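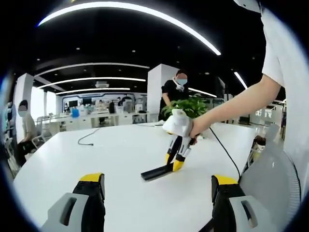
Ourania Makris has repaired accordions in Carkton for 17 years, the last six of them on her own. She took over the workshop on Politis Street when her former employer moved back to the coast, and she kept his bench, his wax pot and most of his customers.

"People think the bellows go first," she says. "They can do, but mostly what comes in is leathers and wax. The wax dries out, the reed blocks shift, and then you get notes that rattle or don't speak at all."

A full-size piano accordion has several hundred reeds, each one a thin steel tongue riveted to a plate. Every plate has a small strip of leather or plastic on it to stop air leaking past the reed that isn't meant to be sounding. When the strips curl, the instrument goes breathy. Replacing the lot takes Makris most of a week.

She learned the work by accident. She had gone in at 36 to have a strap bracket fixed and stayed to watch. "He gave me a reed block and a scraper and told me to get the old wax off. I came back the next morning and he gave me another one. I did that until September before he let me near a tuning file."

Tuning is still the part she takes longest over. Steel is scratched from the tip of the reed to raise the pitch and from near the rivet to lower it. "You take off far less than you think. I've ruined reeds. Everyone who does this has ruined reeds. You hope it's one of your own."

Her own instrument is an old Ternusmont with 96 fewer bass reeds than it ought to have, the rest having gone to mend other people's. She plays it in the shop and nowhere else.

Most of her work comes from folk players, with a smaller number of people who have inherited an instrument and want to know if it is worth anything. Usually it is not worth much. She charges nothing for looking and tells them over the counter. One customer, Quang Phí, brought in an accordion that had spent years in a loft in Rultthorpe. The case was mouldy and the straps had rotted.

"I told him the repair would cost more than he could ever sell it for. He said he didn't want to sell it, he wanted to hear it. So we did it in stages, right hand first, and he paid as we went along."

Phí now plays at a weekly session above a café, badly by his own account. "I know four tunes," he says. "Two of them are the same tune."

Asked what owners should do to look after an accordion, Makris keeps it short. Store it upright, the way it sits when it is played, so the leathers hang straight. Keep it out of lofts and cars. Play it. Don't put oil on anything.

She does not have an apprentice. Mathis Bouvier, who builds melodeons, sends her students now and then and a few have stayed for a month or two. "They like the tuning. They don't like the wax. I say fine, but it's mostly wax."

The waiting list at present runs into the spring. She is still taking small jobs, such as stuck keys and broken straps, and asks people to ring before they carry anything heavy up the hill. The shop opens at ten.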